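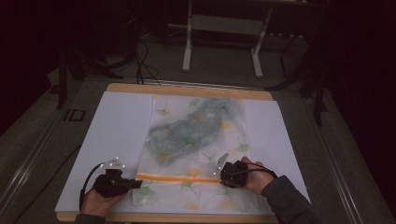 Urkitari Comparative Myth Reading Group – Members' Board

Thread: Flood stories, one source or lots?

remedios_i
I've been going back over the April reading and I'm stuck. The chapter wants every flood story to come down from a single Mesopotamian original, and I just don't buy it. Where I grew up it flooded every other year! You don't need to borrow a story about water coming into the house. Am I being unfair to the author?

Gedi_L
A bit unfair, yes. A flood on its own, fine, anyone could come up with that. But a flood plus a warning from a god plus a boat plus birds sent out to look for land? That's a lot to hit on twice. Genesis and Gilgamesh have to be related.

remedios_i
Oh, those two I'll give you. It's when he drags in Deucalion and then half the Pacific that I start scribbling in the margins.

kmagbanua
Deucalion has a chest and a warning though. No birds in Ovid, I grant you, but Plutarch mentions a dove somewhere. I think the Greek one was borrowed as well, probably through Syria or Anatolia. The bit with the stones turning into people feels home-grown to me.

Ovi
Can I be annoying about dates? The chapter gives 2000 BC for the Gilgamesh flood tablet as if that settles it. The tablet everyone quotes is from Nineveh and it's a good deal later than that. The story is older than the tablet, sure – Atrahasis has it too – but he mixes up the two the whole way through. See the note on p. 752, which says something different from his own main text.

Gedi_L
Just checked and you're right, the note contradicts him. Still don't think it hurts the main argument.

Ovi
It hurts my trust in him!

T. Meinecke
Missionaries are the other problem. Plenty of the Pacific versions were written down after people had been hearing Genesis for years. I'd leave those out altogether.

remedios_i
Not altogether, Torben. Some of them have nothing biblical in them at all. Crabs, for one thing.

T. Meinecke
Fair enough, crabs can stay. Are we still doing Atrahasis next, and which translation?

kmagbanua
Yes, tablet three first. Any translation will do, just bring line numbers.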